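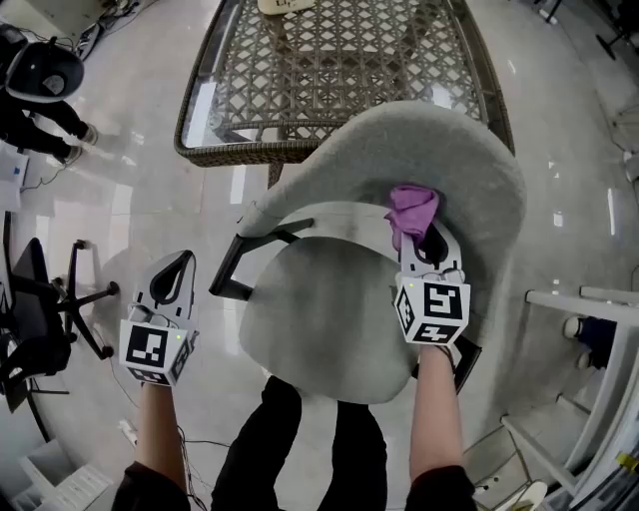

Budget for the small stuff before you price a gripper set. When we planned our kit at the Orholm workshop, the grippers were the easy line. A hand-held pair with marker cubes on top came in at $560, and we nearly stopped there. Wiping down an upholstered chair with a cloth in one jaw takes open floor on every side, and power strips and cables use that floor up fast. Price cable covers and a rack.

Allow three things per station: a power strip, a crate for loose gear, and spare cloths in a colour that stands out against the furniture. A pinkish-purple one on pale grey is easy to find again.

Measure the room with the chairs pulled out. Glossy tile throws back the overhead lights, so get a quote on matte mats too.

Skendorska ships spare jaws in roughly 9 days. Order them with the set, as freight is charged per parcel.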